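Putting the play kitchen back in order

9 June 2020

The play kitchen had been in pieces under the basement stairs since April, when we moved the freezer and needed the floor space. It came apart easily enough. I put the screws in a yogurt tub, wrote "kitchen" on the lid, and then used the tub for something else a week later. So this job started with a trip to the hardware store, where I stood outside in the lineup for 15 minutes with a sample screw in my pocket.

We bought it second-hand two years ago from a family on the other side of town. It had no box and no instructions. I was told it was a Nolska, but I haven't found that name on it anywhere and I've never managed to find the same model online, so if you're looking for assembly help for a Nolska kitchen I probably can't give you any. What I can tell you is the order that worked for me.

I started with the tall side panel and laid it flat on a blanket. The temptation is to stand everything up right away, and I did that the first time. The panel leaned, one of the cam locks pulled out and took a bit of the hole with it. This time I filled the hole with a toothpick and wood glue, left it overnight and trimmed it flush with a utility knife. It has held so far.

The base went on next, then the back, then the stovetop. I left the screws a half turn loose until it was upright and square, then went around and snugged them all. The microwave goes on last. It is awkward to line up because you can't see the far holes, and I ended up lying on the carpet with a flashlight in my teeth.

Cleaning took longer than building. I used warm water with a drop of dish soap and a soft cloth, and an old toothbrush for the burners. The coils collect everything. Play dough was the worst of it, a green kind that had dried hard between the rings. I softened it with a damp cloth laid on top for a while and then picked it out with a wooden skewer. The speckled top is a good colour for hiding crumbs, so I wiped it twice.

I was careful around the printed parts of the microwave. On our old toy cash register I rubbed half the numbers off with a melamine sponge, and I didn't want to repeat that. A plain damp cloth was enough for the buttons and the clock.
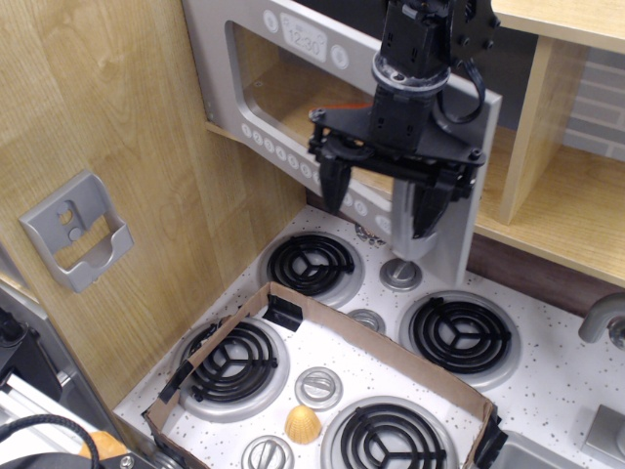
Four burners. Still half past twelve on the microwave.

The grey holder on the side panel I very nearly left off. It never had a settled purpose at our house. At different times it has had a spatula in it, a toy phone, a plastic carrot and a quantity of raisins. But without it there were bare screw holes in the wood, so back on it went. If you are doing the same, don't overtighten it. The panel is not very thick and the screws will strip.

After that I sorted the food and dishes. We had far too much. I tipped both bins out on a sheet and counted, mostly out of curiosity, and got 967 pieces, which includes every bead and button that had been serving as soup. Anything cracked went in the garbage. Doubles went in a bag for the thrift store, whenever they start taking donations again. The beads went back to the craft drawer. I kept 22 pieces of food and one set of pots, and the rest is in a tote on the top shelf to be swapped in later.

The pots are by Zerkico and they are the only new thing I bought. They're metal, small enough for the burners, and noisy. I would buy them again but I'd put them in a room with a door.

As for where the kitchen went, it's now against the short wall in the basement, with a foam mat in front. I had it by the window before and the light was better there, but it blocked the heat register and that side of the room was always cold in winter. I also put an anti-tip strap on the back, screwed into a stud. It should have had one from the start.

The whole job was two evenings, plus the overnight for the glue. Cost was the screws, the strap and the pots.

Still to do: one cupboard door hangs a little low and rubs at the bottom corner. I think the hinge holes are worn, so I'll try the toothpick trick on those as well. I also want to find a small hook rail for the pots, and if I do I'll post the measurements.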